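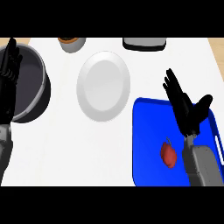

Tesia Bench: Tray Collision Fault, Run 37

Gallery and notes, posted 24 July 2024
Compiled by Jozefína Hrubý, with bench notes from Wayne Turcotte and Toàn Kiều

Tesia is the two-arm kitchen task at Pledgate. Each policy is trained and checked in the simulator, then replayed on the hardware bench at reduced speed. During run 37 the right hand on the hardware bench was driven down into the tray and held there until the operator pressed the emergency stop. There were no injuries. Two fingers on the right hand were damaged and the tray cracked at one corner. The same trajectory had passed every check in simulation.

This page covers the task, the fault and the changes made to date. The full log is on the project drive under the run number.

The task

Simulator, head view. Right hand open over the blue tray, to the right of the red target item. Left hand raised at the pot. The oval plate between them is empty.

The target item is to be picked from the tray with the right hand and set down on the plate. The pot, and the items along the far edge of the table, are obstacles in this variant and are not to be touched. The left arm has no assigned motion and holds its position, but its joints remain under power. The controller treats both arms as one system of 14 joints, and a fault on either side is meant to stop both.

What happened

The replay started normally. The right arm reached its approach pose over the tray and began to descend. In the simulator the descent ends with the fingertips just clear of the tray floor. On the bench the hand made contact early and the arm continued downward. The position error grew, the controller raised its effort to close it, and the hand was pressed into the tray.

The force threshold for the right wrist was set at 80 N. The logged force passed that value and no stop was issued. Khải Trịnh was at the operator station and pressed the stop by hand. Both arms locked. The right arm was backed off manually with the brakes released one joint at a time, which took most of the afternoon.

Cause 1: tray geometry

The tray model had separate visual and collision meshes. The visual mesh had been updated to match the new trays, which have a thicker base. The collision mesh still described the old tray, with a lower floor. A rendered view showed nothing out of place, as the renderer draws only the visual mesh. The contact checks used the other one.

Bình Lâm found the mismatch by turning on the collision overlay and stepping through the descent. At the lowest point the fingertips were inside the visible tray floor and no contact was being reported. The overlap was small enough to be missed from the head view, where the back of the hand hides the fingertips.

Cause 2: stop filter

The wrist force signal is filtered before it reaches the stop logic. The filter requires the force to stay above threshold for 200 ms without interruption. It was added in the spring to suppress false stops from cable drag. On run 37 the fingers were slipping on the tray floor and the force signal chattered, dropping below threshold for a sample or two and resetting the timer each time. The peak was well over the limit. The timer never ran out.

Toàn Kiều reproduced this on the bench with a foam block in place of the tray and the right hand removed. With the arm pressing steadily, the stop worked. With the block moved by hand to produce chatter, it failed on most attempts. The filter had only ever been tested against steady load.

Damage

Right hand: index and middle fingers, bent linkages at the first joint. Both fingers replaced from spares. The palm and thumb were checked and returned to service.

Right wrist: force sensor showed a zero offset after the event. Removed and sent to Vương for recalibration. The bench is using the spare.

Tray: cracked at one corner, scrapped.

Left arm: no fault found. It stopped with the right arm when the emergency stop was pressed.

Changes made

The collision mesh for the tray is now generated from the visual mesh at build time. Hand-edited collision meshes are rejected by the build unless signed off. The same check was run over the rest of the kitchen set and turned up one more mismatch, in the pot, where the collision rim sat lower than the visible rim. That model has been corrected.

The stop filter now has a second limit with no delay, set above the first, and the timer on the first limit decays when the force drops instead of resetting to zero. Cable drag on the right arm was dealt with separately by rerouting the harness through the forearm clamp.

Replays over the tray are done at quarter speed with the second operator present. Wayne holds the sign-off sheet.

Still open

The simulator does not model slip on the tray floor well enough to produce the chatter seen on the bench. Until it does, the stop logic cannot be tested there, and the foam block test stands in for it. It is slow to set up and depends on who is moving the block.

Plulluretti, the fixture shop, is making a spring-mounted tray base that will give under load before the fingers do. Delivery is expected in August. Run 37 will be repeated on that base with the original trajectory, at quarter speed, with the foam insert fitted.

Corrections to this page go to Jozefína.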